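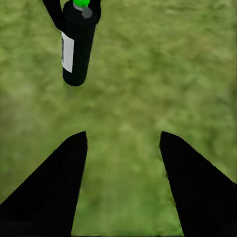
Yvonne Dawber wrote, after reading an early draft, that picking things up off a lawn is a poor test of a household machine, as most people would do it with one hand while talking on the phone. Her point was that a chore should only count as done when the person who asked for it has nothing left to do. We have taken this on board, and the results in this section are scored both ways.

4.2 Yard pickup in simulation

The yard tasks were set up by Gyu-bin Kwak in the Rastasau simulator. Each trial gives the robot a written request, such as "bring me the bottle" or "clear the grass before I mow," and a time limit. A trial is a partial success if the gripper closes on the right item and lifts it. It is a full success only if the item ends up where the request said it should go. Under the stricter rule, an item set down beside the bin scores the same as an item never touched.

We ran 1,365 trials. The item was lifted in 881 of them and delivered in 625. The gap between those two numbers is the main finding of this section. Most earlier work on yard chores that we know of from our own group, including the Clellow trials, reported lifting alone, and by that measure the machine looks much closer to being useful than it is.

The policy works from camera views that include both fingers. Figure 5 shows such a view in simulation, with the gripper open over grass and nothing held. From this distance the ground is a blur of greens, and the policy has little to tell it how far down the turf is.

Figure 5. Simulated view over grass, gripper open.

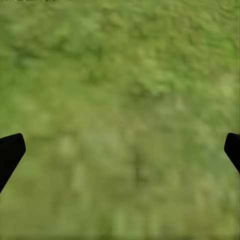
Fairclough Institute – Domestic Machines Group

Depth errors were the most common cause of a missed grasp. The fingers closed too high, or they pressed into the ground model and the trial was stopped. Adding a contact signal helped with the first problem and did little for the second. Derek Dunmore repeated part of the set with a flat green floor in place of the grass texture, and the misses dropped, though the failures in delivery did not.

Large flat items gave a different kind of trouble. When one fills most of the view, there may be only part of an edge to aim for, and the policy has to decide whether to move back, slide along or try a pinch where it is. 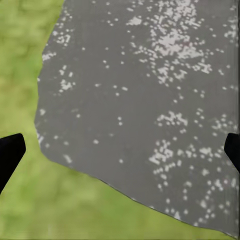
It tended to try the pinch. In the logs the same attempt is often repeated until time runs out – a person would have walked to the other side. We tested a simple rule that backs the gripper off after a second failed pinch, and this recovered 22 trials that had been scored as failures. The recovered trials are not included in the totals given earlier.

By Dawber's standard, then, the yard chore is not done yet. Someone would still need to go out and check the grass before mowing. The shop-floor tasks from Stustthorpe, where the floor is level and the items come in known sizes, are reported in Section 4.3 with the same two scores.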